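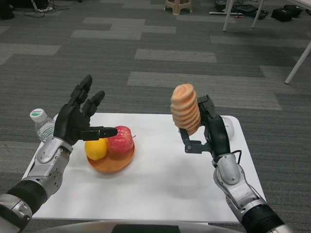
How to keep a small fruit plate on a shared table

A plate of fruit on a work table gets eaten if it is easy to reach and looks fresh. This is how we set ours up.

What you need

A flat plate with some color to it. Orange or blue shows up well on a white table.
Lemons and apples. Both hold up at room temperature.
A clean dish towel.

Steps

1. Wipe the table and let it dry.

2. Wash the apples under cold running water and rub them with your fingers. Rinse the lemons too, even if you only plan to use the juice. Dry everything with the towel.

3. Check each apple for soft spots. Bruised ones go in the refrigerator to be cut up the same day.

4. Put the lemon toward the front and the apple behind it. Leave the stems on. Keep the fruit in one layer so air can get around it.

5. Set the plate well in from the edge of the table. Water bottles can stand off to one side with their caps on.

6. Turn the fruit over every day or two. Replace a lemon when the skin gets hard, and an apple when it starts to wrinkle.

Bananas will ripen fast next to apples, so give them their own plate. Wash the plate with dish soap each time you refill it.

Malou Hjaltadóttir
Updated 20 March 2026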